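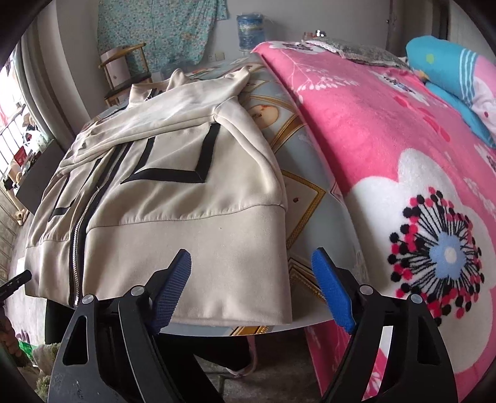

Why does a zip that ran smoothly in the shop start to stick after a year of washing?
Usually the slider has opened up. The teeth wear very little in domestic use, but the two plates of the slider are forced apart each time the zip is pulled against a load, and past a certain gap they no longer press the teeth together evenly.

At Boseo, a repair workshop in Gretberg, sliders are the commonest job on the bench. Karlijn Van Acker keeps the ledger. Last year it recorded 2767 garments, of which 639 came in for a zip fault and nothing else. Most left with the original teeth and tape in place.

The first check is the gap at the rear of the slider, where the teeth leave it. Van Acker measures both sides with a feeler gauge. A slider that has spread on one side only will close the zip at the top and let it split behind. It can be squeezed back with flat pliers, a little at a time, with the slider parked at the bottom of the track. Cast zinc sliders tolerate this once or twice and then crack across the bridge. Pressed brass is more forgiving.

Metal and plastic zips fail in different ways. Metal teeth are clamped on to the edge of the tape one by one, and a single tooth can shift or drop out. Coil zips are a continuous spiral of nylon or polyester filament sewn to the tape. A coil can be flattened by an iron, and a flattened coil is not repairable.

Washing does its damage indirectly. "An open zip in a drum is a loose chain with a weight on it," says Joris Van Wijk, who trained as a loom fitter and now teaches at the workshop. The slider strikes the drum wall and the bottom stop takes the shock. Detergent left in the tape dries to a fine powder and adds drag. Van Wijk closes every zip before washing, turns the garment inside out and rinses the tape under a tap if it feels gritty.

Shrinkage is a separate fault. Cotton jersey may shorten by 5 per cent over its first few washes, while polyester zip tape hardly moves. The front then ripples along its length. Bianka Orbán, who cuts patterns for the knitwear label Plimus, pre-washes the cloth and still eases it on to the tape. Where a finished garment has already rippled, the zip must be unpicked, shortened from the top and sewn in again. She charges 2 hours for it.

For lubrication the workshop uses plain candle wax on metal and a dry silicone stick on coil. Oil stains the cloth and holds lint. Graphite from a soft pencil works on dark tape and marks pale tape permanently.

Replacement sliders are sold by gauge, which is normally stamped on the back of the old one, and by make, as two sliders of the same gauge may not share a channel width. Boseo keeps its stock of salvaged sliders in drawers sorted by gauge and then by maker, with the unmarked ones in a tin by the till.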